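Foam letters on black fabric keep sagging, and where do I fold shirts now?
Posted in Home & Crafts, 17 Oct 2020

Kwadwo Abubakari
I hung a black cloth behind my folding table so the wall would look less like a wall, and stuck foam letters on it so the cloth would look less like a funeral. The cloth wrinkles, the letters tilt with it, and every few days one lets go and lands in the laundry. I've used up 2 packs of the adhesive dots from the craft aisle at Aidoo. The letters are the cut-out kind with a pale outline.

Second problem, same table. I fold polo shirts on it, the kind with a striped collar, and mine come out looking like they were folded by somebody who was being chased. The collar ends up under the body or the placket goes diagonal. Is there a method for people with ordinary hands?

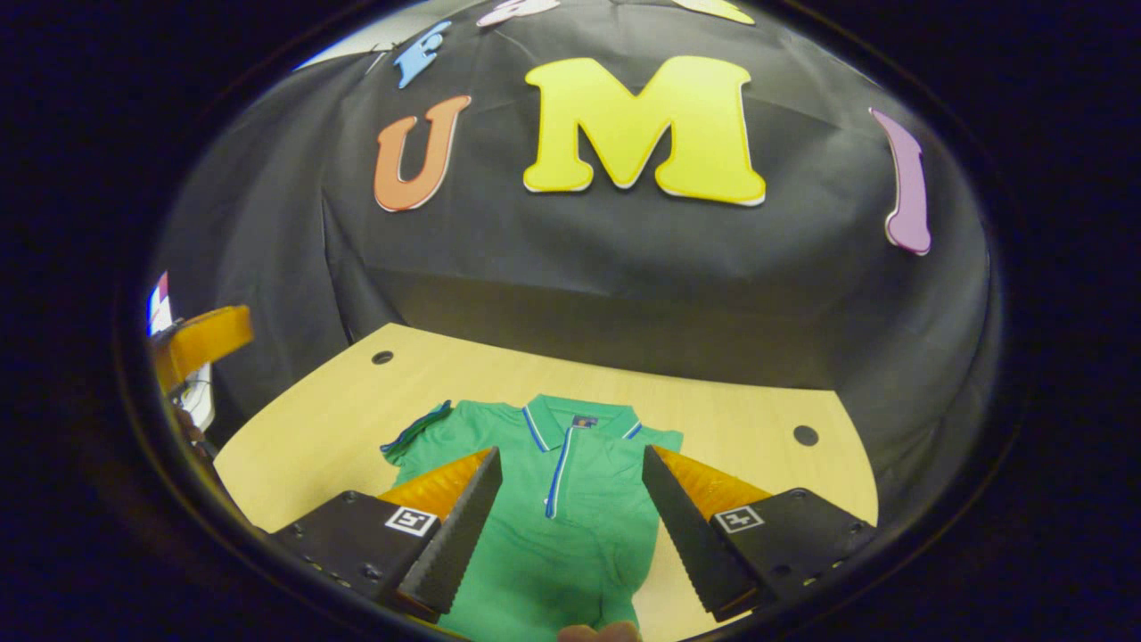

I'd like to keep the black cloth if possible, as I have already cut it and the store was not sentimental about returns. Ironing it in place is out. I tried that in April and we won't discuss it.

Stiletstead
Dots are made for paper. Foam on fabric wants a stitch: two loops of thread through the back of each letter, knotted behind the cloth. It takes an evening and you will hate the letter M in particular, but mine have stayed up through 13 washes of the curtain next to them. If you can't sew, small safety pins pushed into the foam from behind will do, provided they don't poke out the front.

For the wrinkles, take the cloth down, steam it, and run a dowel through a hem at the bottom. Weight does most of the work.

Polos: button it to the top, lay it face down, smooth the collar flat with your palm. Fold one side in to the middle of the shoulder, sleeve back on itself, then the other side. Bottom up to the collar in two folds, flip it over. The buttoning is the part everyone skips — then they write in about diagonal plackets.

jarkulmont312
just hang the shirts up

Kwadwo Abubakari
Stitched four letters so far. You were right about the M. Dowel is on order.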